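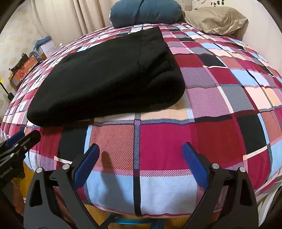

Plaid duvet, two pillows, one black fleece still to be dealt with.

1/ Folding fleece on a bed. A hard table gives a sharper crease, but a mattress is softer on the knees and mine is the only flat surface big enough.

2/ Sleeves in first, then sides to the middle, then hem to collar. Fleece springs back, so press each fold with a forearm for a few seconds.

3/ I weighed my usual winter layer on the kitchen scale: 593 g. Folded flat it takes up far more shelf than that number suggests. Depth is the limit on my shelf, 44 cm front to back.

4/ Shufen Yin asked about rolling. Rolled fleece fits a duffel well – on a shelf it unrolls by morning. I stopped in February.

5/ Duvet cover next. Inside out, hands in the far corners, grab the duvet corners through the fabric, flip. Takes me roughly 4 minutes. The check makes it easy to see when the filling has twisted, as the dark bands stop running straight.

6/ Pillows go on last. Different colors, same size of case, so they share a wash at 12 days or so.

7/ Fleece goes in the second drawer. Done for tonight.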